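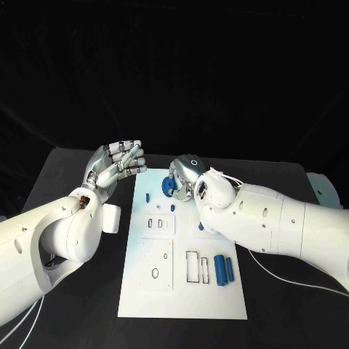 Bradora has put its two-armed bench assembly package on general sale, ending a trial period in which only a handful of workshops and training centres could get hold of it. Orders opened on Tuesday, with the first deliveries due in December.

The package, called Mesent, is meant for firms that put together small products in short runs and have never had enough of any one item to justify a fixed line. It comes with two arms, a pair of five-fingered hands, a control unit and the software used to teach it a job. Buyers supply their own table. Bradora says any flat surface will do if it can take the weight and does not wobble, and recommends a dark top with a pale work mat so that the cameras can pick out small parts.

Also in the box is a practice kit of plates, frames, pegs and screws. New users are expected to work through it before they move on to their own parts. The early exercises cover picking up and holding a single piece. Later ones need both hands, with one steadying a plate while the other fits something to it.

Melur Krishnan, who runs product support at Bradora, said the practice kit was added after the first trial sites asked for it.

"People were going straight to their own product on day one and getting stuck," he said. "Their parts were shiny, or bendy, or all the same colour, and they couldn't tell if the trouble was the part or the way they had taught it. With the kit we know every piece, so when they ring us we can try the same thing on our own bench."

Teaching is done by guiding the arms through a task while wearing a pair of gloves, which are included. The company suggests at least 70 recorded runs for a simple pick and place, and 210 for a job that uses both hands together. Runs can be stored and mixed, so a firm that has taught the machine to seat a peg does not have to start again when the plate underneath changes. The control unit holds 3,072 runs before older ones need to be moved off to another drive.

Latuheru, a maker of door and cupboard fittings, was one of the trial sites and has kept its machine. It uses it for a hinge cover that sells nearly 600 a month, a job previously done by hand at the end of the day when other work was finished. The firm said the machine was slower than an experienced assembler but could be left running over lunch and into the evening. Screws remain the weak point. Latuheru still has a person drive the last two on each cover, as the hands sometimes drop anything shorter than a fingernail.

Krishnan accepted that small screws were a problem. A new set of fingertips with a softer pad is being tested, he said, and will be sent to existing owners without charge if it goes into production. He would not give a date.

Mesent is sold outright or on a three-year lease. The lease covers repairs and one replacement hand a year – the part most likely to wear, according to Bradora – while outright buyers get 12 months' cover and pay for hands after that. Prices are given on request and depend on the training chosen. Two days on site is the minimum.

Sales and installation will be handled by Kistau, which already looks after Bradora's older single-arm models. Owners of those can trade them in against the new package, though their saved programs will not carry over. Kistau is taking bookings for demonstrations at its showroom, morning sessions only, and visitors may bring a product of their own to try. It asks that parts be sent a week ahead, with a few spares, and that nothing oily or sharp-edged be included.

A smaller version with one arm and one hand is planned.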